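The Andcombe Letter
2026-09-28

From the kitchen corner: painting a tired worktop black (and then living with it)

Well, I said in the summer issue that I was going to do something about the top in our back kitchen, and several of you have since stopped me outside the shop to ask whether I ever did. I did! It took me 18 days from first sanding to first cup of tea, which is a good deal longer than the tin led me to believe, and I have feelings about all of it, so settle in.

For anyone who hasn't been round, the back kitchen is the narrow bit behind the proper kitchen where the boots and the kettle live. The top in there was put in by whoever had the house before us and it had gone that orange colour that old varnish goes. There was a ring burnt into it the size of a saucepan (not ours, I should say, it came with the house) and a sort of tide mark along the back where somebody once kept a fish tank, or so we've always assumed. I'd been putting a tea towel over the worst of it for years.

I did look at replacing it. The man at Ostrowski came out and measured up, was very nice about it, had a biscuit, and sent me a quote for £835 fitted, not counting the end piece, which is an awkward shape and would have to be cut specially. I thought about it over a weekend and then thought about the boiler, and that was the end of that. So paint it was.

The paint I went for is called Samanon, in black, the high gloss. You can get it in satin as well and quite a few people told me to have the satin. My sister told me to have the satin. I wanted the gloss! I had a picture in my head of something like a piano lid, and once I've got a picture in my head there's not much to be done with me. More on the gloss later.

First job was getting the old varnish off. I started by hand with a sanding block and lasted until lunchtime, then gave in and borrowed a little electric sander from next door. It made a fine orange dust that got absolutely everywhere, including into a packet of rice that I would have sworn was shut. If you're going to do this, empty the shelves. Don't just push things to one end and hang a sheet over them, like I did, and then spend the evening wiping jam jars.

I filled the burnt ring with two goes of filler and rubbed it flat when it had gone hard. Then a wipe down with a damp cloth, a wait, another wipe, because the first one had only moved the dust about. Then masking tape all along the wood edging, which I was keeping as it was. I like a bit of pale wood against black, and I also didn't trust myself to paint round a corner.

Primer next. One coat, grey, dull as anything, and it dried with a cat hair in it. We don't have a cat.

Then the black. I put the first coat on with a foam roller, and it went on beautifully except that it dried with tiny bubbles all over, like the top of a pancake. I sanded those down and did the second with a brush, a decent one from Brurik that I'd bought for the front door and been saving. The brush was much better for bubbles but it does leave its mark, and you can feel faint ridges if you run your hand across. I knew I should probably sand again and do a third. I did sand again and do a third. You can still feel them. I've decided that's what a painted top is like, and if I'd wanted glass I should have bought glass.

The tin says touch dry the same day, and it was, but it also says in much smaller letters on the back that you should leave it a good while before you put anything heavy on it or let water sit. This was the hardest part of the whole business. There it was looking finished, and there was I making tea on a tray on the ironing board. I lasted nearly to the end and then I'm afraid I put the biscuit tin down on it, and there is now a very faint mark in the shape of one corner of a biscuit tin, down at the far end. I've put the bread bin over it.

Now then, the gloss. I do love it. In the evening with the small light on it looks ever so smart and I keep finding excuses to go in there. In the daytime, though, you see everything. Every crumb, every thumbprint, and above all every drop of water. I'd never noticed how much I drip! Rinse a mug, carry it across, set it down, and there's a trail. On the old orange top I suppose it all just vanished into the general gloom. And when the sun comes round, the shine goes right over the colour so that half the top looks silver and you can't tell whether you've wiped it or not until you put your sleeve in it. 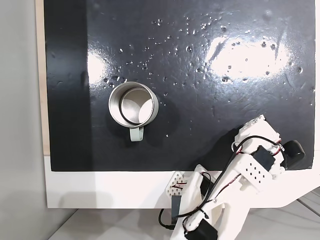

Wanda Szulc thinks I'm making a fuss over nothing. She painted hers black four winters ago and says the trick is to leave a dry cloth out permanently and go over the whole thing last thing at night, and that if you only chase the drops as you see them you'll be at it until Christmas. She also says not to use anything with lemon in it, as it took the shine off hers in a patch by the bread board, and a soft cloth with a bit of warm water and the tiniest amount of washing up liquid does everything you need. I've been following this for a fortnight and I have to admit I'm calmer.

She's also firmly of the view that metal mugs should go on a mat. I hadn't thought of that one. I've been very attached to my steel mug with the green handle ever since my daughter took all the china ones off to her flat, and it does come down on a hard surface with a bit of a clack. No scratches so far, and I've looked with a torch, but I've started putting a folded napkin down when I remember. If anybody has a nice plain cork mat going spare, I'd swap it for runner beans. We are still drowning in runner beans.

Miłosz Kalinowski wrote in after the last issue to ask whether you can do this sort of thing on a top right next to a sink, and I promised I'd answer when I had some experience to answer from. My honest feeling is that I wouldn't. Mine is a dry-ish corner with a kettle on it and that's plenty of water for me. The bit to worry about is the edge, where the paint stops and the wet can creep in underneath, and with a sink you'd have that all the way round. If you do go ahead, Miłosz, please write and tell us how it went, good or bad.

A few odds and ends people have asked me about.

Taking the tape off: I did it while the last coat was still a tiny bit tacky, pulling it back on itself slowly. Most of the line is lovely and crisp. There's one place near the back where it bled on to the wood and I got it off with a fingernail and a lot of muttering.

Smell: not terrible. Window open, door shut, and it had gone by the weekend. The primer was worse than the paint.

How much I used: over half the tin, for three coats on a fairly small top. I've kept the rest in the cupboard under the stairs for touching up, with the lid hammered down and a bit of tape on it saying what it is, as I've been caught out by mystery tins before.

Hot pans: no. I wouldn't dream of it. I've got a trivet hanging on a hook right beside the door and the whole family has been spoken to.

Would I do it again? Yes, I think so, though I'd have a go at the satin next time, and please don't tell my sister I said so. The whole lot, paint and primer and filler and sandpaper, came to a very small fraction of the Ostrowski quote, and the back kitchen feels like somewhere you might stand on purpose. I've even moved the radio in.

Next job is the shelf above it, which now looks dreadful, of course, in the way that everything does once you've done the thing next to it. I'm thinking of a pale green, to go with the mug. If you've got the end of a tin in anything like a sage colour, I don't need much, just enough for one shelf and the brackets. Leave a note in the newsletter box by the shop door or catch me on the way past, and bring a bag for the beans.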